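Home Shop Packs & Vests Race Kit Stockists Contact

Category: Trail & Ultra > Running Vests

Fisora 10 Running Vest

The Fisora 10 is the vest we reach for when the day is long, the hills are steep and the next aid station is a fair way off. It holds 10 litres and sits high on the back, so it doesn't slap about on the descents (we've all had one that does!). Kiyoshi Noguchi wore his for the whole 111 km of the Gurkunport ultra and came home without a single rub mark, and he's a bloke who normally tapes everything.

Up front there are 2 soft flask pockets with a stretchy collar, plus a zipped pocket on the left that swallows a phone and a handful of gels. The back has one big main compartment for your jacket, thermal and first aid kit, and a separate sleeve for a bladder if you'd sooner drink that way. Pole loops are on both sides. You can stow your poles on the move, though it's worth having a practice in the backyard before race day.

Stillton cut the harness from a soft open mesh in charcoal, with a spot of colour on the whistle clip. Sizes run XS to XL. Measure around your chest over the top you'd normally race in, and if you land between two sizes, go down.

Care: rinse in cold water after every run, undo all the zips and hang it in the shade. Keep it out of the dryer, please. Spare cords and clips are available, and orders placed before 2 pm go out the same day, Tuesday to Friday.

The bungee on the back panel is my favourite bit of the whole vest. It zigzags through fabric loops, pulls snug with one hand and will hold a wet shell flat against the pack all afternoon. Older Stillton vests ran the cord through metal eyelets, round and brass-coloured like the four on the black arms in the photo, and if you've got one of those, the replacement cord fits it too.

Last updated: October

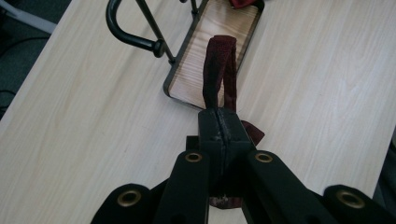
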